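Vilho Heiskanen has heard the story of the Tudberg bomber told in four different ways, and he believes none of them all the way through. The version on the brass plate outside the church says that the aircraft came down in March 1944 with a crew of seven, and that all seven lie in the churchyard. He would like to know who counted.

"You had a fire, a bog and a village constable with a wheelbarrow," he says. "Then a clerk writes down seven names because seven names were on the list. I don't call that an identification. I call that paperwork."

Heiskanen spent his working life as a land surveyor and took up crash sites when he retired. We met at his kitchen table, where he had spread out the 1947 search officer's report, two farm maps and a letter from the son of the man who owned the field. The report puts the main wreckage 295 metres north of the sluice. The letter puts it on the other side of the road altogether.

I asked which he trusted more.

"Neither, much. The officer was there for one afternoon, three years late. The son was six. But the officer gives a distance and the boy gives a smell, and people always prefer the boy."

He is no kinder about the amateur diggers. Flokska, the recovery group that has applied to open the field next summer, says on its website that it is "certain" of finding human remains. Heiskanen read the page aloud to me, slowly, and put his finger on the word.

"Certain of what? They have a magnetometer survey with a big dark patch in it. A plough makes a dark patch. A gate makes a dark patch."
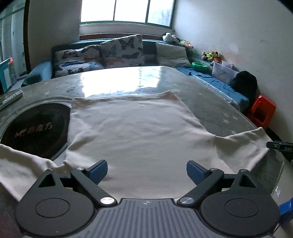
What the group says

Myrto Fragkou, who leads the Flokska survey, took the criticism calmly when I rang her, though she didn't give much ground. The patch is too deep for a gate, she told me, and it has the right length for a wing section. She admitted that "certain" was a poor choice.

"It was written for donors," she said. "I'd have put 'hopeful'. But Vilho has been sitting on those maps for years and he hasn't lifted one spade of earth. At some point you have to look."

How much would looking cost? She wouldn't name a total. The group has 100 paying members and, she says, a promise of help with pumps from a contractor in Pandville. I asked to see the promise in writing and was told it had been made over the phone.

The button

Then there is the button. Przemysław Żak, a metal detectorist, handed it in at the Tsang museum with a note saying that it came from "the airman's tunic". Some 1,000 people are said to have filed past it at the open day. It sits on a square of felt with a typed card.

Heiskanen went to see it and came home cross.

"It's a button. It's the right sort of button, I'll give him that. They made them by the million and half the county wore them on old coats after the war, for milking."

Żak says he found it 3 paces from a piece of melted aluminium. He has not kept the aluminium.

The families

What bothers me more than the button is who gets told, and when. Chia-hao Poon is a great-nephew of the rear gunner and first heard of the planned dig from a stranger's email. He has since been asked for a cheek swab and a donation, in that order.

"I gave the swab," he said. "I'm waiting on the other thing until someone shows me a bone."

Heiskanen laughed when I passed that on, and asked for Poon's address so that he could send him the 1947 report. The hearing on the permit is on 22nd December, and he intends to be there with both maps. He expects it to be granted anyway.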